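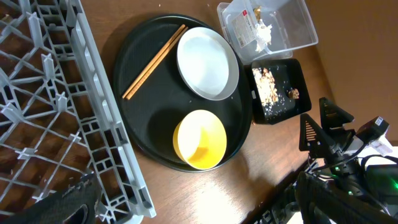
ROBOTS AT HOME

Can a robot clear the table yet?

Sort of! Think about your own dinner table. A bowl is easy for you to grab, but a robot has to work out where the rim is and how hard to squeeze. Chopsticks are skinny, so they're tougher. And crumbs? Crumbs are super tricky for a gripper with two fingers!

At the Selau lab, a robot named Pai practiced picking up one yellow bowl 300 times. It dropped it 19 times. Wow, that's a lot of practice!

So robots are learning fast, but you still have to help with the dishes tonight.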